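2월, 오후 2시 조금 넘어서 시작

침실 옷 정리. 지난번에 옷장 아래칸까지 하고 멈췄고, 오늘은 위칸과 의자에 쌓인 것들. 목표는 겨울옷을 두 묶음으로 나누고, 계속 입을 것만 다시 개어 넣는 것.

## 준비

- 침대를 작업대로 사용. 이불은 걷지 않고 침대 커버를 덮은 채로 진행.
- 수납함은 Stivano 중간 크기 5개. 뚜껑 하나가 잘 안 맞아서 뒤집어 끼움. 다음 주문 때 뚜껑만 따로 살 수 있는지 확인할 것.
- 이름표는 Prikell 라벨지. 지난번에 쓴 유성펜은 번져서 연필로 바꿈.
- 보풀 제거기 충전해 둠. 완충까지 44분.

## 분류 기준

지난번 기준이 애매해서 다시 적어 둔다.

1. 계속 입는 것: 이번 겨울에 한 번이라도 꺼낸 옷.
2. 보관: 안 입었지만 상태가 멀쩡한 옷. 수납함에 넣고 다음 겨울에 다시 판단.
3. 내보낼 것: 늘어난 것, 안감이 터진 것, 두 해 연속 보관에 들어간 것.

애매하면 보관으로 보낸다. 지난번에는 한 벌마다 고민하다가 해가 졌다. 단추만 떨어진 옷은 3번으로 보내지 말고 수선 봉투에 따로.

## 진행

위칸부터 전부 내려서 침대로 옮김. 니트가 생각보다 많다. 옷걸이에 걸려 있던 니트 중 두 벌은 어깨가 튀어나와 있어서 앞으로 니트는 걸지 않기로 함. 튀어나온 부분은 스팀으로 눌러 봤는데 한 벌은 펴졌고 한 벌은 자국이 남음.

검은색 옷은 한데 쌓으면 구분이 안 된다. 한 벌씩 펼쳐 놓고 확인한 다음 개는 쪽이 빨랐다. 검은 옷에는 밝은 니트 털이 잘 붙으니 원래는 따로 해야 하는데, 오늘은 순서를 섞어 버려서 나중에 돌돌이를 한 번 더 돌림. Sotelo 리필이 거의 다 됐음.

니트 개는 방법은 아래로 통일.

- 앞판을 아래로 두고 털듯이 한 번 펼친다. 소매가 안쪽으로 말려 있으면 이때 빼 둔다.
- 양쪽 소매를 등 쪽으로 접는다. 두꺼운 옷은 소매를 겹치지 말고 나란히.
- 밑단에서 위로 세 번 접기. 얇은 옷은 두 번.
- 목 부분이 바깥으로 오게 쌓는다.

침대 커버가 골지라서 옷을 끌면 같이 밀린다. 연어색 커버가 아래쪽에서 자꾸 울어서 중간에 두 번 당겨 폈다. 개는 자리는 평평해야 모서리가 맞으니 다음에는 넓은 판을 하나 깔고 해 볼 것.

분홍 니트는 부피가 커서 다른 옷 위로 자꾸 넘어간다. 검은 옷은 오른쪽에 펴 두고 왼쪽에서 작업.
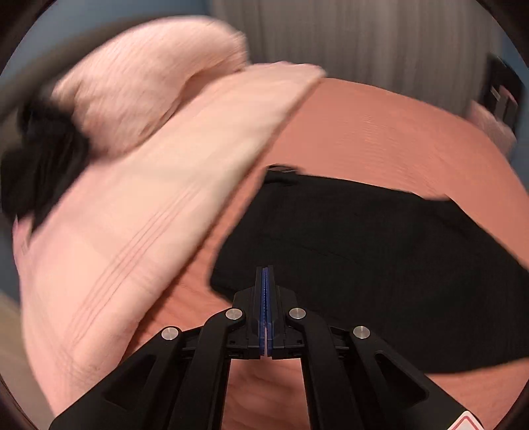 ## 결과

위칸은 끝. 의자 위는 절반 정도 남음. 전체 대략 40벌, 그중 내보낼 것이 예상보다 적다. 보관 수납함은 세 개가 찼고 나머지는 비어 있음. 가득 채운 함은 뚜껑이 들떠서 니트 한 벌씩 빼서 옆 함으로 옮겼다.

방습제는 Prerkolance 300g짜리를 함마다 하나씩 넣으려 했는데 크기가 커서 옷이 눌린다. 옷장 바닥에만 두고, 함에는 작은 것을 사서 넣기로.

라벨은 옷 종류만 적었다. 색까지 적으니 글씨가 너무 작아져서 지움.

## 남은 일

- [ ] 의자 위 나머지 분류
- [ ] 수선 봉투: 가디건 단추, 바지 밑단
- [ ] 작은 방습제, 돌돌이 리필 구입
- [ ] 내보낼 옷 주머니 확인 후 봉투에 담기
- [ ] 옷장 위칸 선반 닦기 (뒤쪽 구석에 먼지 많음)
- [x] 니트용 옷걸이 치우기

5시 전에 마침. 다음에는 오전에 시작. 오후 늦게는 남색과 검정이 잘 구분되지 않아서 바지 두 벌을 다시 꺼내 확인해야 했다.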